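Jobs > Software > Robotics
Print this page | E-mail this to a friend

Robot software developer (planning and control), Olent

Hi, I'm Alex, and I write most of the motion code at Olent. We're a small shop, and I've reached the point where my to-do list has its own to-do list, so I get to hire someone to share it with (finally!).

Our main project is Plosotell, the planning software that lets two arms work over the same table without getting in each other's way. Right now I'm deep in liquids. Picking up a block is pretty forgiving, but a bottle of something runny is a whole different animal, and our planner still treats it like a block that happens to be heavy on one end. I'd love for you to come fix that with me. 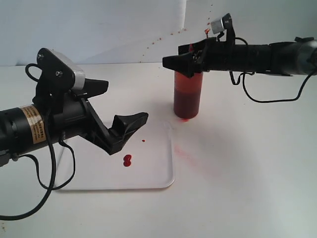
Two arms, a bottle and a tray on the white bench.

You'd spend maybe half your time on the planner itself (C++, with a Python layer on top that I'm a little embarrassed by) and the rest on grip force, speed limits near the other arm, and getting the perception side to notice a drip or a smear and tell the planner. The control loop runs at 200 Hz and I'd like it at 300. We have 108 open tickets, and you can pick your first one!

I'm looking for somebody who has made a real robot move with code they wrote. School projects count, so do things built in a garage. If you've used a motion planning library and gotten mad at it, we'll get along great. A degree is fine, no degree is fine too. You do need to be OK with wiping down a table now and then.

It's full time, on site, with Fridays at home if you like. Start date is flexible, but I'd want you here well before the September release.

To apply, send me a short note and a link to some code, 50 lines is plenty. Put "Plosotell" in the subject line so I can find it.

Posted January 5, 2025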